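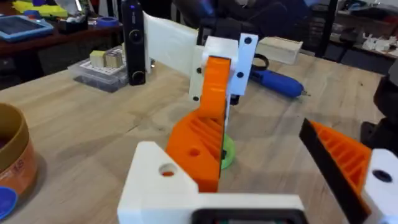 Orange and white printed parts, with a green round base

From: Dymphna Moriarty
To: lake-swimmers list
Subject: Re: Olmedo lido, parking and the early session

Itsuki Yokoyama wrote:
> Does anyone know if the early session at Olmedo is running again in
> June? The board by the gate still has last year's times on it. Also,
> is the field behind the lido open for cars, or do we have to use the
> one by the church? I'm bringing my mother and she can't walk far.

Hello Itsuki,

Yes, the early session is back. Gates open at 6.30 and you need to be out of the main pool by 8.15, when the school groups come in. You can stay on in the small pool or go down to the lake side.

The field is open but it only takes 200 cars and it was full by ten most mornings last summer. Before eight you will have no trouble. There are four marked bays next to the ticket hut for people who can't walk far. Ring the bell at the barrier and they let you through.

The lake side is still free. The steps at the Biren end have been repaired and have a handrail on both sides now. I would avoid the Zurkarlow end with your mother, as it is all stones and drops off quickly. From the lido to the Biren steps is 700 metres on a flat path, with benches.

The changing rooms have 93 lockers and they take a coin, which you get back. Bring your own padlock for the bike cage.

The number 4 bus from Avau stops outside, but the first one gets in at 7.20, so it's not much use for the early swim.

Season tickets are sold at the hut only, cash or card. They sold over 1,396 last year, so the queue in the first week is long.

I'll be there most mornings from opening if you want to say hello. Green cap.

Dymphna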